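Workshop notebook, February — Hepburn flats, unit layouts

Started 9.30. Job for the morning was to get the Hepburn floor areas to agree with the letting sheet.

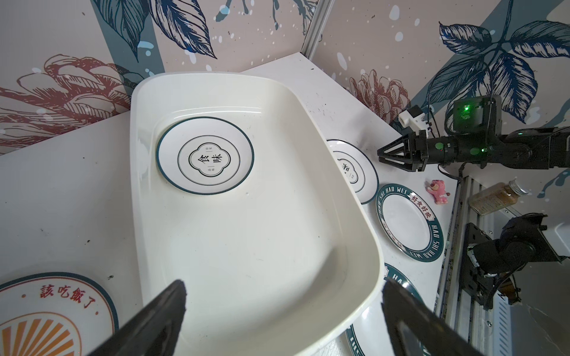
The lower one-bed plan is the awkward one. The old sheet measures to the outside of the walls, while Padard's drawings measure to the plaster, so the two were never going to match. I have gone with the plaster line throughout. Re-measured the living room and the passage with the laser. The passage comes out 26 mm narrower than drawn. Left the drawing alone for now and put a note on it.

Store cupboard by the front door: 300 mm shelf depth, same on both floors. The upper flats lose a bit of it to the pipe boxing. Does that count towards storage or not? Flasedham counted it, Undalier didn't. Need to pick one before the sheet is reprinted.

Parking — 2 bays are still shown against the wrong block on the site plan. Marked in red on the wall copy, not yet changed in the file.

To do:
Check the balcony door swing on the upper plan
Ask Padard for the stair section, the one we have is the old issue
Change "carport" to "covered bay" on all sheets
New battery for the laser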